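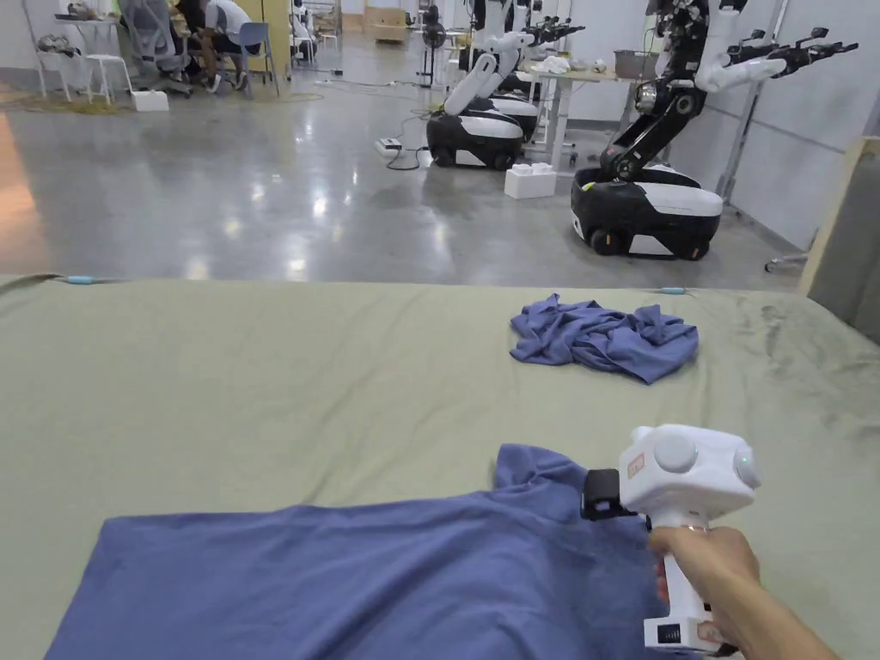

El ataque al puesto de control de Pranereck dejó 6 agentes muertos a finales de junio, y la respuesta del Gobierno ha sido la de siempre: prorrogar el estado de emergencia y enviar 300 soldados más a la carretera de la costa. Es la tercera prórroga. Las dos anteriores tampoco evitaron nada.

Entiendo la presión. Las familias de los muertos piden protección y tienen derecho a ella. Pero los agentes siguen haciendo turnos dobles en garitas sin blindaje, con una radio que pierde la señal al pasar el puente. Eso no lo arregla un decreto.

Lo que sí permite el decreto es detener sin orden judicial. En Prevumport van 177 detenidos en un mes, según la abogada Irena Nowicki, y más de 100 salieron sin cargos. Algunos perdieron el empleo mientras tanto. El ministro Sławomir Górecki lo llama «un coste asumible» —no dice para quién.

El Parlamento debería votar la prórroga por separado del presupuesto de seguridad. Así un diputado podría aprobar los chalecos, los vehículos y las radios sin firmar a la vez otros tres meses de detenciones a ciegas. La oposición lo pidió en junio y la mesa ni siquiera lo tramitó. Queda una sesión antes del receso, y el punto todavía cabe en el orden del día.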